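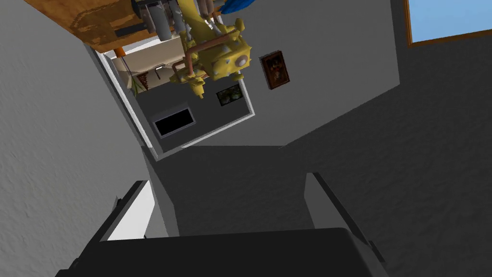
Open gripper in the simulated room, with the doorway behind it.

June 27, 2026
By Irena Valchek, Brarus

Progress report to the Gindier fund: rules for testing grippers in simulation

In this period we worked on the second part of the project, the written rules for tests which are done in a simulated home before any test with a real arm. The first draft was sent to our partner Parkex in May. They returned it with 17 comments. We accepted 13 of them and the other four are still under discussion.

The most difficult comments were on the starting position. In the old draft we wrote only that the gripper must be "open and free". Parkex asked what this means exactly, and they were right to ask. The new text says that both fingers must be open, that nothing may be between them, and that the position of the wrist must be saved in the test record together with the name of the room. If one of these is missing, the test is not counted.

We also added a rule about tilted views. A person who checks the record later must be able to understand which way is up, so each record now keeps the direction of the floor as a separate value.

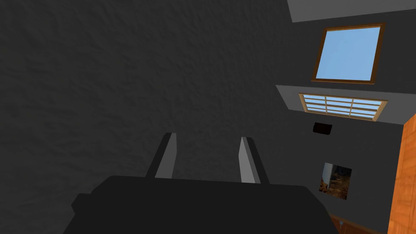 Irena Valchek

The starting position with the fingers open and nothing between them is the one we use for all examples in the new draft. The windows on the right side help the checker, but we do not permit that the rule depends on them – some rooms in the Gál set have no windows at all.

To try the rules we repeated nearly 85 older tests and asked two checkers to judge each record without speaking to each other. They disagreed mostly on contact with walls. One counted every touch as a fault, and the other counted only a touch which moved the arm from its path. The draft did not say who is right. We have now written that every touch must be recorded, and that the test plan must say before the start which touches are faults.

One task is late. The short guide for new users should be ready already, but we did not want to write it while the wording was still changing. We ask the fund to accept it together with the next report. No extra money is needed for this.

In the next period we will close the four open comments with Parkex, write the guide and begin the comparison with the real arm.

Related reports
Draft rules for test records, first version
How rooms are named in the Gál set
Parkex: comments on the first draft

Contact the project office | © Brarus | Back to top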